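Call for participants: table linen study, second round
Posted by Cesero, Household Trials
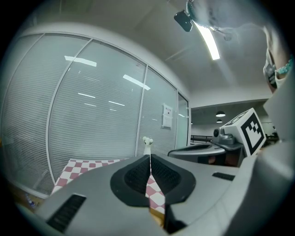

We are looking for people to live with a checkered tablecloth for 7 days and tell us what they think of it. If you have signed up for product testing before, you probably expect the next sentence to promise fun. It won't. The work is a little dull, the form is long, and we would like people who can put up with both.

Some background. Korletey, who supply the cloth, say it lies flat, washes well and "changes the mood of a room." We can test the first two. We have doubts about the third, and the answers from our first round did not help, mostly because people were far too polite. One household wrote "lovely" in every box, including the one asking for the date of the last wash.

What you would be doing

You get one pink and white checkered cloth and one small white table vase. Put the cloth on the table you eat at, or work at, or pile the mail on. Put the vase wherever you would put a vase. Leave both in use for the full 168 hours. Please don't tidy up for our sake. A table that is only used on special occasions tells us nothing.

Twice a day, morning and evening, you fill in a short page: what was on the table, whether the cloth moved, whether anything was spilled, whether you moved the vase to get at something else. On the last day you wash the cloth as the label says and fill in the long form, which takes most people an evening. There is a question on whether the pink looks different by daylight and by lamplight. Answer it by looking, please, even if you feel sure you know.

Who we want

Anyone 18 or over with a table that gets daily use. Shared apartments are fine, and so are offices with a lunch table, as long as one person agrees to do the writing. We especially want people who don't care for tablecloths. Fans of them made up most of round one and we have heard their case.

You should be able to write a plain sentence about a stain. No background in design is needed, and if you have one, please keep words like "timeless" out of the form.

Who should skip this one

People who work for Korletey or for Lastside, who handle the deliveries. People with a cat that pulls on cloth, unless you are willing to report on the cat as well – we would read that with interest, but we can't replace the vase. People planning to be away for part of the week.

What you get

You keep the cloth and the vase. You also get 3000 points on your Cesero household account, credited once the long form is in. Points are not cash and can't be turned into cash. We say so here because the last notice was vague on this and we got letters.

No points are given for a half-finished form. A form full of complaints earns the same as a form full of praise.

How to apply

Write to Household Trials through the contact page, with "table linen" in the subject line. Tell us the length and width of your table, who uses it, and one thing you bought for your home that did not live up to what was said about it. Keep it to 2 paragraphs. We read that last part first.

Places are limited and we reply to everyone, though slowly. The trial runs in December, and cloths go out shortly before it starts.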